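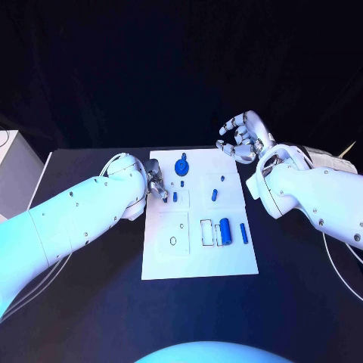 조립은 아직 사람의 손이 빠르다
대학 로봇 동아리 '틸테믹'의 조립 과제 준비기

2022년 4월 14일

공대 별관 지하의 실습실은 수업이 끝나는 저녁 여섯 시부터 틸테믹 차지가 된다. 이번 학기 과제는 흰 판 위에 놓인 파란 부품을 윤곽선에 맞춰 옮기는 일이다. 8월에 열리는 학생 조립 대회 '론댄스'의 예선 과제와 같은 방식이다.

팀은 2개 조로 나뉜다. 민예린이 이끄는 조는 왼팔의 집기 동작을 맡고, 강우진의 조는 오른팔과 양팔의 순서 조율을 맡는다. 두 조가 같은 로봇을 쓰기 때문에 시간표를 짜는 일부터가 쉽지 않았다. 학기 초에는 하루씩 번갈아 썼는데, 한쪽이 바꾼 설정을 다른 쪽이 모르고 덮어쓰는 일이 생겨 지금은 함께 모인다.

가장 애를 먹이는 것은 작은 핀이다. 큰 원기둥은 손가락이 조금 빗나가도 잡히지만 핀은 그렇지 않다. 민예린은 손끝 높이를 조금씩 낮춰 가며 기록을 남겼고, 그렇게 쌓인 시도가 600번이 넘는다. 기록표에는 성공 여부 말고도 접근 각도와 멈춘 위치를 적는 칸이 있다.
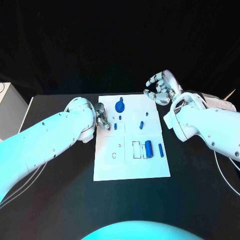
강우진은 순서 문제를 먼저 꺼냈다. 긴 막대를 나중에 옮기면 옆의 큰 원기둥에 손등이 걸리기 쉽다는 것이다. 그의 조는 막대를 앞으로 당긴 순서와 원래 순서를 비교하는 중이고, 결론은 아직 내리지 않았다.

지도를 맡은 고말순 교수는 답을 잘 주지 않는 편이다. 학생이 물으면 기록표의 해당 줄을 찾아 오게 한다. 지난달 교내 시연에서 받은 점수는 87점이었다. 감점은 대부분 시간 초과에서 나왔고, 학생들은 그 뒤로 이동 경로를 다시 짰다.

속도를 올리면 정확도가 떨어진다. 팀은 판 위에서만 느리게 움직이고 나머지 구간에서 시간을 줄이기로 했다. 양손이 판 위쪽에서 서로 비켜 가는 구간은 따로 떼어 연습한다.
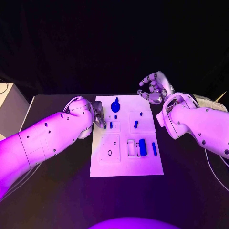
예선까지 남은 일

론댄스 예선은 영상 심사다. 한 번에 끊지 않고 찍은 기록을 내야 하며, 제한 시간 안에 2회 연속 성공해야 본선에 오른다. 부품의 처음 위치는 주최 측이 당일에 알려 준다. 외워 둔 동작만으로는 통과할 수 없다.

학생들은 5월부터 매번 다른 배치로 연습할 계획이다. 배치표는 방콕에서 온 교환학생 까몰 옹깟이 짜고 있다. 그는 각도를 비스듬하게 둔 부품을 일부러 많이 넣었다. 회의에서 너무 어렵다는 말이 나왔지만 표는 고치지 않았다. 다음 모임은 월요일 저녁이다.

독자 의견 3

채채: 저도 학부 때 비슷한 과제를 했는데 핀에서 한 학기를 다 썼습니다. 기록표 양식을 볼 수 있을까요?

나사돌이: 본선은 일반인도 관람이 되나요?

Gilles Collet: 순서 비교 결과가 나오면 후속 기사 부탁드립니다.

홈 | 특집 | 사람 | 캠퍼스 | 지난 호 | 정기구독

매주 새 기사를 메일로 보내 드립니다. 뉴스레터를 신청하면 개인정보 수집 및 이용에 동의하는 것으로 봅니다.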